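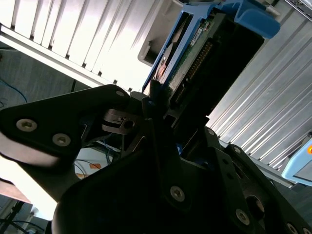
Changing drives and looking after old desktop towers
Speaker notes, Clarngate repair evening
Wednesday, June 7, 2023

Opening

Say hello, point out the fire exit and the tea. Questions as we go are fine.

What I want to cover tonight: how a drive sits in a desktop tower, how to get it out without forcing anything, and how to get the new one in the same way. If there is time at the end, a word on what to do with the old drives.

Background, keep this short. Belkadi gave up its old office in November and we were offered the towers. We took 39 of them. Most were complete. A few had no memory, and 8 had drives that would not spin up at all. The asset list that came with them ran to 3,631 lines and did not match what was in the boxes, so we made our own.

Before you open the case

Back up first. I will say this again later.

Shut down properly, switch off at the wall, take the mains lead out. Press the power button once with the lead out and leave it a minute. Touch bare metal on the case before you touch a board.

Clear the bench. Put a tray or an old saucer down for screws. Case screws and drive screws often have different threads and they do get mixed up.

Lay the tower on its side if you can. Some people prefer to work with it standing, which is fine if it doesn't rock.

Looking inside

Pause here and let people come up to the bench in twos and threes.
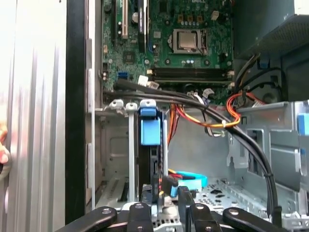 Most people's first worry is the cables. There are two kinds that matter for a drive. The data cable is thin and flat-ended and goes to the motherboard. The power lead comes from the power supply, and you can usually follow it back by the colours of the wires. Both plugs have an L-shaped slot and only go on one way round.

If somebody before you has tied the cables up neatly, leave the ties alone unless you have to cut one. If you do cut one, put a new one on before you close up – a stray cable in a fan is a very common fault and a noisy one.

Don't pull on the wire. Hold the plug. If there is a little metal spring clip on a data plug, press it in as you pull.

Memory slots: we get asked about these every time. The latches at the ends push outwards to release the module. Same handling as a drive, edges only. Not covering memory tonight, there is a sheet at the back.

Taking the drive out

Two main arrangements. The older one has the drive screwed straight into a metal cage, up to four screws, and you may have to take off both side panels to reach them all. The newer one holds the drive in a plastic carrier that clips into the cage. No screwdriver.

With a carrier, find the tabs first. Squeeze or lift, depending on the make, then slide. It should move with two fingers. If it doesn't, stop and look for a cable still attached.

(Pass the loose carrier round. Ask for it back this time.) 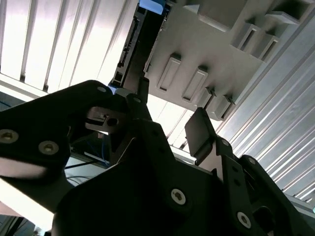

Plastic parts on these machines deserve a bit of patience. They get brittle with age, and the small tabs are what break. When you meet a moulded part you don't know, turn it over and look at the underside before you push on anything. The light grey one has raised blocks with slots in them and a row of little rectangular tabs along one edge, and you would want to know about those tabs before you leaned on it. If a tab has already gone, the part may still hold, but write it on the job card.

Keep the carrier with its own machine. We had a box of spare ones from Lukholm and hardly any of them fitted anything.

Getting the old drive out of its carrier: most have pins that sit in the screw holes on the sides. Flex one side outwards a little and lift the drive off the pins. Check that the rubber bushes, if there are any, stay where they were.

Putting the new one in

Seat the pins on one side first, then the other. Check that the connectors on the drive face the same way as before.
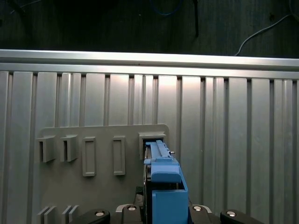

Line things up square before you push. Nearly all the damage we see at this stage comes from going in at an angle. If it binds halfway, bring it back out and start again. A carrier that has gone home will sit level with its neighbours and won't wobble.

Data cable, then power. Tug each one gently. Side panel on, mains lead in, switch on and go into the setup screen to see whether the drive is listed. If it isn't, it is the data cable nine times out of ten.

Old drives

Wipe them before they leave the building. We use Clokska on the bench machine, and it takes most of a night for a large drive. Drives that won't spin get drilled. Label everything with the date and W for wiped or D for drilled.

Questions

Likely ones: can I fit a solid state drive in a full-size bay (yes, with an adapter), do I need to match the old size (no), will you do mine tonight (put your name on the sheet).

Mention the back-up again. Sheets by the door. Chairs need stacking.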